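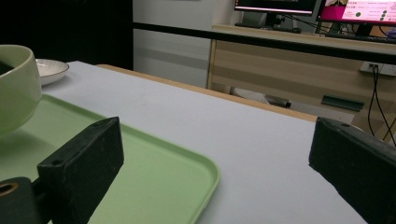 Page last changed: July 13, 2021

Telbridge tray, mint green

Home > Table > Trays > Telbridge

Item no. 443
In stock, ships from Skestatgate

Pale mint green, rectangular, rounded corners, slightly raised rim. One size, one color for now. Second color still being argued over, see bottom of page.

Good for: lunch at a desk, breakfast wherever, carrying a bowl and a plate in one trip. Also keys and mail by the door, plenty of you do that.

Shown with a sage green bowl and a white plate with the thin dark line on the rim. Bowl and plate NOT included with the tray. Please read that line again before ordering, we get emails.

What you get
1 tray
1 sheet of felt dots (stick them on the underside if your table scratches)
Care card

What it's like

Light. You can pick it up one-handed when it's empty, use two when there's soup. The rim is low on purpose. A high rim looks nice in a shop and then you can't get a spoon at a shallow plate without your wrist banging on it. Low rim catches a spill of tea or a rolling grape. Will not catch a whole bowl of soup going over, no tray will.

Corners are rounded inside and out, so crumbs don't pack in. Wipe with a damp cloth, done.

The green is a soft one. On a white table it reads as color but not loud. On a dark table it looks paler and a bit cooler. On wood, somewhere in between. Screens vary a lot, if you're matching it to something specific write and ask for a color chip, they're free, we just cut up old samples.

Size

Large enough for a bowl and a side plate if you let the plate sit a little behind. Not large enough for a full dinner setting with a glass. For that get the Ruvance, the long one, same green, different page.

Before ordering, do the paper test. Tape two sheets of printer paper together along the long side, lay it down where the tray's going to live. If that fits next to your keyboard or whatever, so will the tray. If you're squeezing it, you will hate it by Thursday lunch, sorry, by the end of the week.

Using it at a desk

Most of these go to people eating at or near a computer. Few notes from us, we all do it too.

Eat on the other table if you have another table. Even a small plain one pulled up by the desk. Keyboard stays clean and you turn your back on the screen for ten minutes.

Keep the tray in from the edge. Sleeves catch corners.

Power strips: if yours is on the front of the desk, like a lot of them are, don't put drinks on the desk right over it. Put the drink on the tray, on the other table. Cables hanging in front of the desk get kicked and then everything on top jumps.

Don't use it as a laptop stand. It's flat but the underside isn't vented and the laptop gets warm.

The bowl

Lots of people ask so here it is. Sage green ceramic, thick rounded rim, dark on the inside. It's the Wako bowl. Sold on its own or as a pair. The thick rim is the whole reason we stock it, it doesn't chip when it knocks the tap in the sink, and it's nice to hold when your hands are cold. Dark inside means tea and tomato don't show up as stains. It does show dried yogurt, soak it.

It's a touch heavier than it looks. If you're carrying two on one tray put them in the middle, not both at one end.

Green of the bowl and green of the tray are not meant to match. Tray is minty, bowl is grayer. We tried them matched and it looked like a hospital.

The plate

White, shallow, thin dark line round the rim. Also Wako. Toast, sandwich, half a sandwich, cut fruit. Not for anything with sauce that runs, it's too shallow.

The line is under the glaze so it won't wear off. Hand wash or machine, either is fine.

Care, tray

Warm water, dish soap, soft sponge.
Top rack of the dishwasher is OK. Bottom rack no.
No microwave.
No oven. Somebody asked. No.
No hot pans straight from the stove. A warm bowl is fine, a pan is not.
No scouring pads, they leave a dull patch and it doesnt come back.
Stack with a dish towel between if you own more than one.

Turmeric and beet juice: wipe right away. If you missed it, baking soda paste, leave 40 minutes, rinse. Usually gets most of it. A faint yellow sometimes stays and fades on its own over a few weeks by a window.

Wipe the underside too now and then. Dust gets under there and that's what scratches a table, mostly, it isn't the tray.

Price and shipping

Tray: $40
Wako bowl, plate, pair of bowls: see their own pages, prices moved in May and we're not listing them in two places again.

Orders go out in 3 working days. Trays ship flat in a card sleeve inside a box. Keep the box until you've looked the tray over in daylight.

Bowls and trays ordered together come in seperate boxes, sometimes on separate days. Nothing's missing, wait for the second one.

Pickup from Skestatgate is fine, write first so it's at the front.

Returns

Unused, in the sleeve, send it back, you pay the postage. Cracked or chipped on arrival, we pay, send us one picture of the tray and one of the box. Felt dots stuck on counts as used, so don't put them on til you're sure.

Marks you might find

A small pale dot on the underside near one corner. That's from how it's made, every one has it.
Slight difference in green from one batch to the next. If you want a set, order the set at once and say so in the notes box.
Not OK: rocking on a flat table. If it rocks, it goes back.

Check for rocking on a table you know is flat. Kitchen counters often aren't. Press each corner with one finger and listen for a click.

Questions we get

Does it slide? On a smooth tabletop, a little, if you shove it. Felt dots make it slide more, not less. If you want grip get clear rubber dots from a hardware store, small ones, one at each corner.

Is there a handle version? No. Ruvance has cut-out grips.

Will the bowl slide on the tray? If the tray's dry and you walk normally, no. Wet tray, yes. Dry it.

Can kids use it? Sure. It gets drawn on. Pencil and washable marker come off, ballpoint does not.

Can I cut on it? Please don't. Knife marks go gray.

Other colors? The gray is the second one and it's stuck. Three samples back, all too blue. Will go on this page when it exists, no list to join, no email signup, just look again.

Do you do bulk? Yes for offices and cafes. Say how many and when you need them, and if it's a cafe say what's going on the tray, because we might talk you into the Ruvance.

Changed on this page

New care note on turmeric. Shipping time fixed, it was the old one. Took out the line about free gift wrap, we stopped doing that. Bowl and plate notes moved up from the bottom.

Goes with

Wako bowl, sage
Wako plate, thin line
Ruvance long tray, mint
Color chips (free, one per address)

Page by Zinash Teshome. Mistakes, wrong prices, dead links, use the contact form and put 443 in the subject so it lands in the right pile.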